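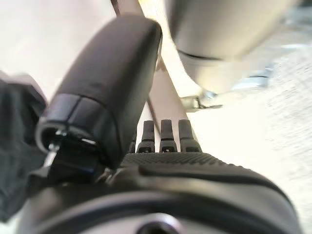 Photo: Flarkbridge student robotics project. Used with permission.

Figure 1. View from the wrist camera, with one finger of the hand close to the lens and four smaller black finger parts beyond the dotted panel.

4. Class Setup and Task

4.1 Course structure

The work in this paper came out of a one-term project course at Flarkbridge. Students signed up in July and were placed in teams of four. Each team worked on the same task, which we called Clestis: the robot has to sort out a bedroom by moving clothes and other soft items between a bed and a basket. We picked soft items on purpose. Earlier classes had used blocks and cups, and most teams finished early with very similar programs.

Each team got 40 practice runs with the robot, spread over eight lab sessions. Runs that were stopped by the safety operator still counted toward the total. Two teams asked for extra runs and were turned down, so that the results could be compared.

4.2 Software

Teams wrote their programs on top of Flakivex, a small code library kept up by former students of the course. It handles arm motion and hand closing, and it saves the camera views along with the joint positions. Students were free to replace any part of it except the stop routine. Most left the arm motion alone and spent their time on choosing where to grasp.

The head camera gives the wide view of the bed and floor. The wrist camera is much closer to the hand, and a finger can block a large part of what it sees. Several teams tried to use the wrist view alone for the last part of the reach. 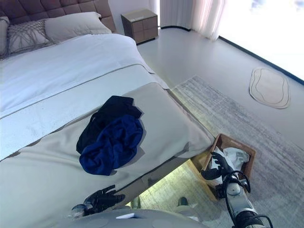 They gave this up after the first few sessions. The plan that lasted was to pick the grasp point from the head view and use the wrist view only as a check before closing the hand — a method first written up in the lab notes of Elīna Mägi, who taught the second half of the course.

White cloth was the hardest case. Against white bedding, the grasp finder often drew one outline around two things, and teams had to add a rule based on height above the bed. Dark clothes on a light cover gave much less trouble.

4.3 Scoring

A run was scored by the number of items in the right place when the time limit was reached. An item hanging over the rim of a basket got half credit. We froze the scoring rules on February 1, 2020, and all runs reported in Section 5 use that version. Runs made before then were kept for training the grasp finder and are not part of any score.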